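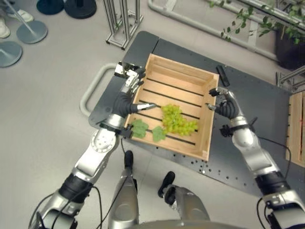 3.2 Bowling accuracy after the tea interval

Club cricket is played by people who also have work and family, and their preparation differs much from one player to the next. We wanted to know if bowlers lose their line and length in the last session, and if this loss is larger for fast bowlers than for spinners. The matches were played in June by the clubs of Totance and Flanagan. In total 63 bowlers gave their consent. 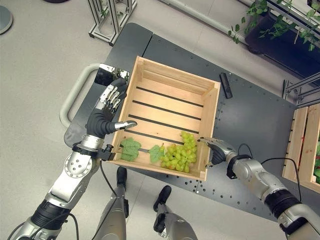 Wooden crate
Green grapes and two leaves, between two robot arms

Each delivery was given a landing zone by two observers, who worked separately. A delivery counted as accurate when it pitched in the zone that the bowler had named before the over. Wides and no-balls were kept in the data, but free hits were left out – here the bowler often changes his plan at the last moment. From the evening session we obtained 854 deliveries. When the observers did not agree, the third author (De Bruijn) made the decision.

Fast bowlers were less accurate after tea than before it, and their misses were mostly too short. For spinners we found no clear change. What was eaten and drunk in the interval was not controlled, so we cannot separate the effect of food from the effect of rest (Figure 2).

Figure 2. Pale green grapes, close view.

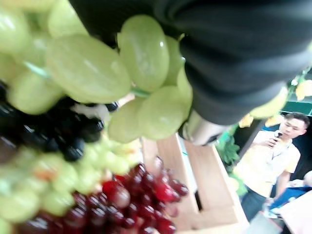

3.3 Differences between the two grounds

The pitch at Flanagan is slower, and short balls were punished less often there. We therefore repeated the analysis for each ground alone. The direction of the result stayed the same, although the difference at Flanagan was small.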